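Groravus automation rollout, Plullenora site
Progress report to the program funder, reporting period to 25th December
Prepared by Szu-yu Kwok, with input from Teun Van Rooij (engineering) and Nazar Kobzar (operations)

1. Status

Work package 2 (demonstration recording) is on schedule. Work package 3 (policy training) started in November, two weeks behind plan, owing to late delivery of storage. Work package 4 (supervised trial on the floor) has not begun. Expenditure is within the approved budget and no variation is sought.

2. Demonstration recording

The tasks selected for automation are chair and table reset in the shared areas, item return to shelving, and surface clearing. All three are currently done by the facilities crew between bookings. Demonstrations are recorded by crew members using a pair of hand-held grippers and a head-mounted camera. Each gripper carries a cube with fiducial markers for pose tracking.

A total of 1732 demonstrations were recorded in the period, of which 726 passed review and were accepted for training. The main causes of rejection were:

- loss of marker tracking when the operator's body or a chair back came between the cube and the head camera
- timestamps drifting between the two grippers
- task abandoned or restarted part way through

The first cause dominated until the operators were asked to keep both cubes forward of the torso when leaning. Van Rooij has since added a tracking check at the end of every take, so a failed take can be repeated while the furniture is still in position.

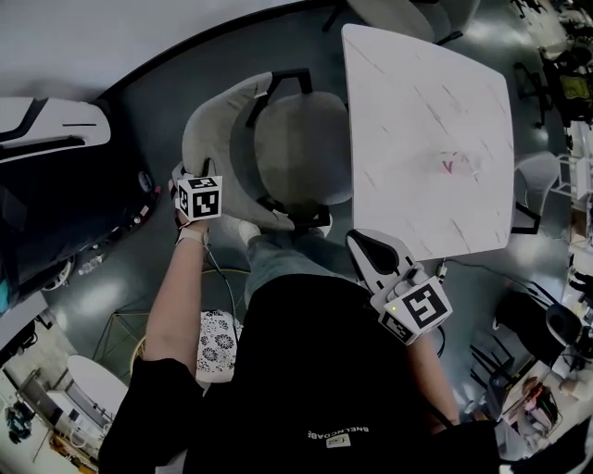 Recording with the paired grippers, Plullenora
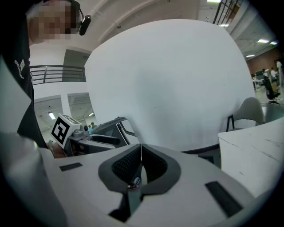

Takes are capped at 30 minutes of continuous work, followed by a break off the equipment. The cap was set after crew members reported wrist fatigue in the first fortnight. It reduces daily output and we do not propose to lift it. Lighter grips are being assessed, but a change of hardware mid-dataset would require recalibration and is deferred to the next period.

3. Effect on staff

The crew numbers 29 across two shifts. No positions have been removed and none will be before the trial has been evaluated, in line with the undertaking given at commencement. The changes to date are as follows.

Rosters: recording is rostered as ordinary hours. Up to 30 per cent of a shift may be allocated to it. Evening reset work has been harder to cover as a result, and Kobzar has brought the start of the late shift forward.

Classification: crew members who record and review demonstrations are doing work outside their present position descriptions. Kamran Kordestani has drafted a revised description with a higher duties allowance. It is with payroll and unresolved. Several operators have raised the delay, and we regard the complaint as fair.

Privacy: head camera footage captures colleagues at their desks. Faces are blurred before review and raw files are deleted on acceptance. Staff in the adjoining work areas were notified in writing. Two asked for recording to be kept away from their desks and the schedule was altered accordingly.

Skills: Yen-ting Siu moved from the crew to a dataset review role in November. Her knowledge of how the rooms are set up has shortened labelling of the reset tasks. A second review role will be advertised internally.

4. Risks

Glare from the polished floor degrades tracking in the early afternoon. Sessions have been moved to the morning where bookings allow.

The Timon labelling software licence lapses before the end of work package 3. Renewal has been requested.

5. Next period

- complete the recording of item return to shelving
- finalise the position description and back-pay any allowance owing
- agree stop and hand-over procedures with the crew ahead of the supervised trial
- report first offline results for chair and table reset

Questions on section 3 should go to Kordestani, and all others to Kwok.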